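Workshop tips, and a few doubts about software that runs them

Ramil Dagdag wrote to ask if I'd put the shared workshop on one of those tool-tracking apps where members vote on what gets bought and fixed. I tried Plemano for a winter. I'm not sold.
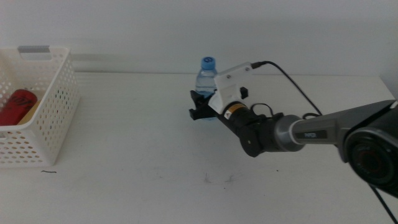 The voting part sounds fair until you look at who votes. Our list had 300 names on it and the same handful decided everything, usually in favor of a bigger saw. Ivone Bastos says Olura is better at this. Maybe. I'd want to see it run for a year in a shop with dull chisels and bad wifi.

What has worked for me:

- **Paper first.** Hang a sheet by the door and write down what's broken. Type it up at the end of the month if you must.
- **Ask one question at a time.** "Should we move the drill press?" gets answers. A survey doesn't.
- **Export your data before you need it.** Try opening the file in a plain spreadsheet. Mine came out with the dates scrambled.
- **Don't trust the map view.** It put our glue shelf in the parking lot.
- **Label bins by what's in them.** I've seen codes like "G-857" on a bin of wood screws, and new people just open every lid.

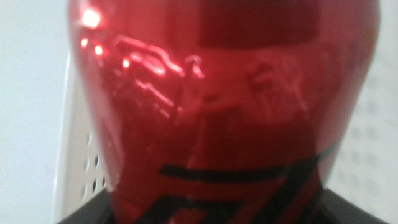 *Photo: Canan Sezer*

If you still want an app, use the free version and skip the add-ons. The sales page promises room for 1,000 items, which is a lot of clamps to type in by hand. I quit after the second drawer.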